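Prestia tour – who's going, and is the vinyl worth it?

Page 1 of 1

callum_b
Posted 9:14pm
Right, so the August dates are up. Seven shows, only one of them north of Birmingham, as usual. Support is Ikimex on all of them which I'm well up for. Anyone know if the new Prestia album is out before or after? Site says "summer" and thats it.
Also the vinyl preorder. Is it worth it or just the same master on black plastic

nevoak
Posted 9:31pm
After. Plondus put the listing up early and took it down again, I got a screenshot but it's on my work laptop. Eight tracks, 48 minutes, last one is a long one.
Ikimex support slots are always too short. Half an hour and they spend five minutes of it tuning.

Joanne A
Posted 9:40pm
Tuning is because they're on eight strings and play in three different ones a night. Give them a break.
Going to the Leeds one. Got two tickets, might have a spare if my sister bottles it again.

callum_b
Posted 9:44pm
Would take the spare. Will pay face value plus a pint

doomspoon
Posted 10:02pm
Unpopular opinion but Prestia haven't been good since Naylor left. Drums on the last one sound like someone dropping cutlery down the stairs. The first EP had room in it. Now it's all triggers and click track and every song is the same tempo

nevoak
Posted 10:10pm
Every song is not the same tempo. Second side of the last one is practically a doom record, did you get that far?

doomspoon
Posted 10:12pm
I got as far as the clean singing

Joanne A
Posted 10:19pm
The clean singing is the best bit!! Middle of track four, where the guitars drop out and it's just bass and the one voice – gets me every time. And the new drummer is better live than Naylor was, sorry. Saw them both. Naylor rushed.

olesia_d
Posted 10:37pm
Back to the vinyl question. The last one was a proper separate master, much less squashed, you can hear the bass. But only the 300 coloured copies came with the booklet, the black ones had a plain inner. So check before you order. Mine also had a warp on side B, Plondus swapped it without any fuss, took a fortnight.

On shirts, seeing as someone always asks: the old Plondus blanks came up small and the print cracked. New ones are better. Inside out, cool wash, don't tumble dry. Mine is still properly black.
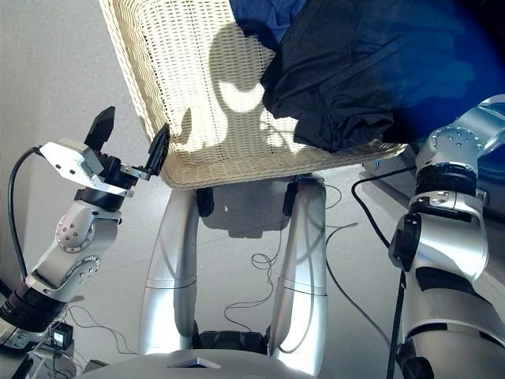 Re: Vinyl, postage and the setlist

hmtang
Posted 11:05pm
Ordered. Postage was more than I wanted to pay but there's a collect at the gig option if you scroll right down, wish I'd seen it first. Number 264 on mine according to the email, so if you want the coloured one dont hang about.

callum_b
Posted 11:08pm
Done, ta. Collecting at Leeds (if Joanne's sister bottles it)

nevoak
Posted 11:15pm
Is the email number the actual copy number though? Last time I think it was just the order number. My sleeve had a completely different one stamped on it.

olesia_d
Posted 11:21pm
Order number. The hand numbering is done when they pack them.

hmtang
Posted 11:23pm
Oh. Well still. Don't hang about

doomspoon
Posted 11:40pm
Will they play anything off the first EP or is it going to be the whole new album front to back. Because if it's the whole album I'm going for Ikimex and leaving

Joanne A
Posted 11:46pm
They closed with the first EP title track every night last autumn. You'd know if you'd stayed

doomspoon
Posted 11:49pm
Fine. Fair. Which night is the Bristol one, I can't get the page to load on my phone

callum_b
Posted 11:52pm
Second to last. Doors are half six so don't turn up at eight and moan you missed Ikimex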